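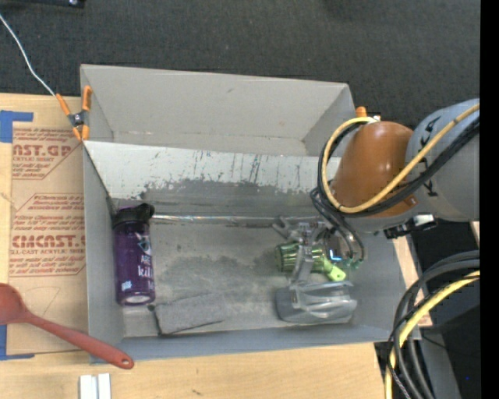

**Ward boundary review: first round of comment closes**

The District of Bramis has closed the first round of public comment on its ward boundary review. Notices were mailed to 3,802 households in December, and the Clerk's Office received 1,348 written submissions before the deadline. A further 288 residents registered their views in person at the Satti and Sirnano branch libraries.

The review was ordered by council after growth in the Sirnano ward left its electors with noticeably less representation than those in neighbouring wards. Sirnano now has 3,082 electors on the municipal list and elects a single councillor. The last change to the boundaries moved the line from the rail corridor to Zamesine Road, where it has stayed through four elections.

Two options remain under study. Option A would shift the northern line of the Satti ward to take in the streets between Zamesine Road and the creek. Option B would abolish the present wards and have all councillors elected at large. Most written submissions favoured keeping wards in some form, although opinion on the line itself was divided. Residents near the creek asked in particular that their neighbourhood be kept together — a request also made during the previous review.

A report on the submissions will go to council in the new year. It will set out both options, along with the cost of each and any effect on voting locations. Council may adopt one option, amend it or leave the boundaries as they are. Any change must be made by bylaw and would apply from the next general election.

Copies of the maps may be viewed at the municipal office during regular hours and at both branch libraries. Residents who sent a submission with a return address will receive written notice of the council meeting. Requests to speak at the meeting should be made in writing to the Clerk's Office.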